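Surface finish

Surface finish is the outermost condition of a wall, a floor, a piece of furniture or any other object in a building. The term covers coatings such as paint, oil, wax and varnish, and also the texture left by sanding, planing or troweling. A finish affects how a surface looks, how easily it can be cleaned and how long it lasts.

Sheen is the amount of light a finish reflects in one direction. Makers usually sort paints into matte, eggshell, satin, semi-gloss and gloss, but the borders between these names differ from one maker to the next. Sheen can be measured with a gloss meter, most often at an angle of 60 degrees. Dark colors tend to show highlights, dust and fingerprints more than pale ones.
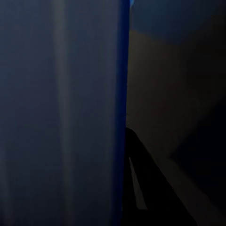
A soft band of lighter tone on a dark navy surface.

Clear finishes are used where the wood itself is meant to be seen. Oil soaks into the upper fibers and deepens the color. Varnish and lacquer form a film on top. Shellac, made from an insect resin, dries fast but is easily marked by alcohol. Wax gives a low sheen and little protection, so it is often put over another finish.

Oil-based varnishes yellow as they age, while most water-based ones stay close to clear. Many water-based products raise the grain on the first coat, and a light sanding is needed before the second.
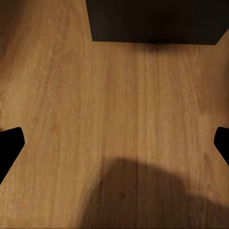
Light brown wood with wavy grain and faint darker flecks.

Interior walls are commonly painted matte, which hides small dents and uneven joints. Kitchens and bathrooms more often get satin or semi-gloss, as these stand up better to wiping. Limewash is an older treatment for masonry and lime plaster. It is brushed on thin, turns lighter as it dries and needs several coats.
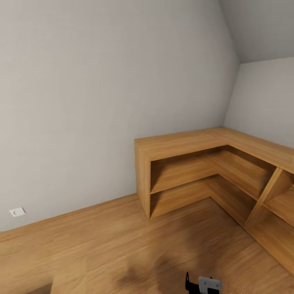
Light gray walls meeting at an interior corner.

Worn film finishes may be repaired by scuffing and recoating. If the film is peeling, it generally has to be removed first. Oiled surfaces can be renewed in patches, though a fresh patch may look darker for a while.

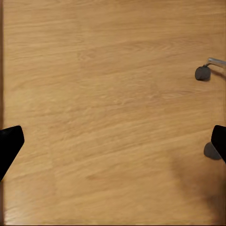

Can varnish be applied over oil?
Once the oil has fully cured, many varnishes will bond to it. A test on a hidden spot is advised, and the maker's directions should be followed.

Comments

Yara Jaber: The part on limewash could be longer. I put 5 coats on a north wall and it still looked thin until December.

Zuleica Prado: Does anyone know if wax has to come off before shellac? I have a 2-drawer chest that was waxed for years.

Yara Jaber: Take it off, yes. Mineral spirits and a lot of rags.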